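差出人: 三宅
宛先: 布しごとの会メーリングリスト
件名: Re: [布しごと] 大きい布をテーブルでたたむとき
日付: 2019年8月5日

ネギンさん、みなさん、こんばんは。三宅です。

暑い日が続きますが、お変わりありませんか。うちは西向きの部屋なので、夕方になるとアイロンを出す気力がすっかりなくなってしまい、洗った布が椅子の背にどんどん重なっていきます。ネギンさんのメールを読んで、ああ、よそのお宅でも同じことで困っていらっしゃるんだなあと、申し訳ないけれど少しうれしくなりました。お返事が長くなりそうなので、お茶でも飲みながら読んでくださいね。

Negin Hosseinzadeh さんは書きました:
> みなさん、こんにちは。いつも楽しく読んでいます。
> 今日は初歩的な質問です。ペレイラ(Pereyra)のお店で、ドリルネル(Drirnell)の
> 薄い木綿を180センチ買いました。端を縫って、テーブルにかけたり、
> ソファにかけたりして使っています。とても気に入っています。
> でも、洗ったあと、たたむのがうまくいきません。床に広げると猫が
> 来ますし、腕を広げて持つと、わたしは背が低いので下がついてしまいます。
> それで食卓の上でたたむことにしたのですが、食卓にはもうテーブルクロスが
> かかっているので、布の上で布が動いて、気がつくと斜めになっています。
> 下のクロスも一緒に引っぱってしまいます。
> みなさんは、たたむとき、下のクロスをはずしますか。それとも
> そのままでしょうか。もう一つ、しまうときの大きさも教えてください。
> 引き出しの奥行きは35センチです。
> ネギン

まず、下のクロスをはずすかどうかですが、わたしははずしません。昔はまじめにはずしていたんです。ところがはずしたクロスをまたどこかに置かなければならず、それがまた椅子の背に行って、結局たたむものが増えるだけなんですね。うちの母もそのままの人でした。母はお客用の座布団カバーでも何でも食卓の上でたたんでいて、台所から「そこにお醤油を置かないでよ」と言うのが口ぐせでした(それで何度かお醤油をこぼしたのは、たいてい母でしたけれど)。

布の上で布がすべる、というのはよくわかります。薄い木綿はとくにそうで、手のひらでなでると、上の布だけがすうっと向こうへ行ってしまいます。わたしがしているのは、なでるのをやめて、押さえることです。両手を開いて、真ん中にぺたんと置いて、そこから外側へ少しずつ場所をかえながら押さえていきます。なでてしわを伸ばしたくなるのですが、そこはぐっとがまんです。しわは、たたんでから重みで落ち着くぶんもありますし、最後にどうしても気になるところだけ指で引けば十分だと思います。

それから、食卓の角をうまく使ってください。布の端を食卓の長いほうの縁にそろえて、少しだけ垂らしておくんです。垂れたぶんの重さで端が落ち着くので、反対側を持ち上げて折ってきてもあまり逃げません。垂らしすぎると今度は全部床に落ちますから、そのへんはお手元の布で加減してみてくださいね。ドリルネルのあの薄手は、わたしも去年の暮れに生成りを買いましたが、ほんとうによく落ちます。気持ちのいい布なんですけれど。

たたみ方の順番ですが、わたしはまず長いほうを半分にします。これは二人でやると早いのですが、うちも昼間は一人なので、先に片側を食卓にのせてしまい、残りを腕にかけて、ぐるっと回りこんで重ねます。耳と耳(布の両端のことです)を合わせたら、そこでいったん手を止めて、角だけを見ます。真ん中のしわは見ません。角が合っていれば、途中が多少ふくらんでいてもあとで直せますが、角がずれたまま次を折ると、折るたびにずれが大きくなって、最後に三角のしっぽが出てきます。ネギンさんの「気がつくと斜め」は、たぶんこの最初のところではないでしょうか。ちがっていたらごめんなさい。

180センチを半分、もう半分とすると45センチになって、35センチの引き出しには入りませんね。わたしなら最初から5等分に近い見当で、端から巻くように折っていきます。ちょうど36センチになってしまうので、ほんの少し詰めぎみに。きっちり測らなくても、ご自分のひじから指先までの長さを目安にして、はじめの一折りだけ引き出しの中に当ててみれば、あとはそれに合わせて折っていけば大丈夫です。端を縫ってあるぶん少し短くなっているはずなので、案外すんなり入るかもしれません。

幅のほうは、引き出しの横がどのくらいあるかにもよりますが、わたしは4つ折りにして、折り山(「わ」のほう)を手前に向けて立てて入れています。寝かせて重ねると、いつも上のものしか使わなくなってしまって、下のほうに何年も会っていない布がいるんです。先日も、アルニス(Arnis)の展示会でいただいた麻のはぎれが底から出てきて、あらまあ、こんなところに、と声が出ました。折り筋に沿って少し黄ばんでしまっていて、かわいそうなことをしました。時々折る場所をかえてあげるといいと、これはこの会で前にどなたかが書いてくださったことですね。

洗剤のことも、前回の話の続きで少しだけ。わたしはヌスタウ(Nustau)を使っていますが、柔軟剤は薄い布には入れないことにしました。やわらかくなるのはうれしいのですが、わたしの手には余計にすべる気がして、食卓の上でたたむときに困るのです。これは好き好きですから、みなさんのお考えも聞かせてください。のりづけをしてからたたむ派の方もいらっしゃるでしょうね。わたしは夏のあいだだけ、ごく薄くのりをつけます。ぱりっとした布は角がよく見えて、折っていて楽しいです。ただ、のりをつけたまましまうと虫が来ると母に言われていたので、秋にしまう前には一度洗い直します。

猫ちゃんについては、わたしには何も申し上げられません。うちにいた猫も、広げた布の真ん中がこの世でいちばん好きでした。追い払ってもまた来るので、しまいには猫をのせたまま片側だけ先に折って、どいてくれるのを待っていたものです。急ぐときには向かないやり方ですけれど。

あ、それともう一つ。色の話です。食卓の上で布を合わせるとき、下のクロスと上の布の色が近いと、端がどこにあるのか本当に見えにくいです。生成りの上に生成りを広げてしまって、めがねをかけてもはずしてもわからず、とうとう指でたどったことがあります。もし食卓にかけるクロスを選べるなら、ふだんたたむ布と色のちがうものにしておくと、ずいぶん楽になりますよ。無地がお好きな方も多いでしょうけれど、わたしはたたむ場所としては柄のあるほうに一票です。
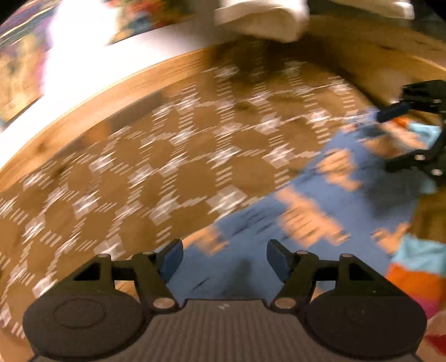
柄のあるクロスは、慣れてくると物差しのかわりにもなります。折った端をどの線に沿わせるか決めておけば、いちいち測らなくても、曲がったときに自分で気がつけるんです。茶色に白い格子のテーブルクロスに、オレンジのところがある青い布を広げると、色がはっきり分かれますし、格子の線をたよりに折り目を持っていけます。オレンジや明るい水色のところがくしゃっと寄ったら、わたしは先にそこをほどいて、平らにしてから角を合わせます。寄ったまま上を重ねると、そのふくらみがずっと中に残って、引き出しに立てたときに一か所だけおなかが出たようになりますから。ネギンさんのお宅の食卓のクロスは、どんな柄でしょう。無地でしたら、縁の縫い目を目安にするのもいいと思います。うまくいっても、いかなくても、またここで教えてくださいね。わたしは今夜こそ、椅子の背の山を少し低くしてから寝るつもりです。みなさん、お水をたくさん飲んで、どうぞお大事に。三宅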